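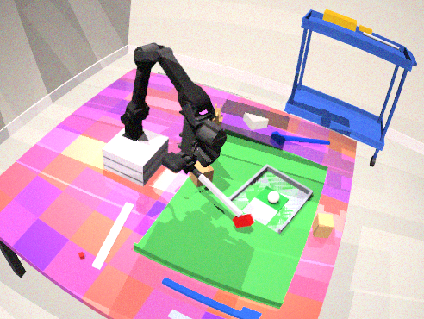

Robot arm holding a stick with a red head, beside a square tray (computer rendering)

By Werkine Kitchen Products
May

4. Preparing your first fresh pasta

This section explains how to mix, rest, roll and cut the dough with the Pleltgate pasta machine. Please read section 2 (Assembly) before you begin. The quantities are for the Gredisard durum flour which comes in the starter box. If you use another flour, the dough can need a little more or less water.

4.1 Mixing the dough

1. Attach the mixing paddle and turn it until you hear a click.
2. Pour 402 g of flour into the bowl. Use a kitchen scale and not a cup.
3. Close the lid. The machine does not start when the lid is open.
4. Select MIX and press the green button.
5. Pour the water slowly through the slot in the lid. When all the water is in, let the machine work until it stops by itself.

Note: The dough must look like large crumbs at this stage. It is not a smooth ball. If you see dry flour on the bottom of the bowl, add one spoon of water and select MIX again.

Caution: Do not put fingers or a spoon into the slot while the paddle is moving.

4.2 Resting

6. Take out the crumbs and press them together by hand on a clean surface.
7. Cover the dough with a damp cloth and leave it at room temperature for half an hour. For egg dough, use the fridge.

A dough that did not rest will tear in the rollers. It also takes on a grey colour if you leave it uncovered, but the flavour stays the same.

4.3 Rolling and cutting

8. Divide the dough into 2 pieces. Keep the second piece under the cloth.
9. Flatten the first piece with your palm and dust both sides with flour.
10. Set the dial to position 1 and feed the dough through. Fold it and repeat until the sheet has straight edges.
11. Move the dial one position at a time. Do not jump positions – the motor can stall and error 104 will show on the display.
12. Change to the cutting roller, feed the sheet and catch the strands with your free hand.

Note: To clear error 104, switch off the machine, turn the roller backward with the grey key and remove the dough. Wait some minutes before you switch on again.

Caution: Never wash the rollers with water. Let the remaining dough dry, then brush it off. The lid, the bowl and the paddle can go in the dishwasher.

4.4 Storing

Hang the pasta on the Sawatzky drying rack (part no. 669, sold separately) or lay it in loose nests on a floured tray. Fresh pasta without egg keeps until the next day in the fridge. Completely dried pasta can be kept in a closed jar, away from the stove. For the colour of your dough with spinach or beetroot, see section 5.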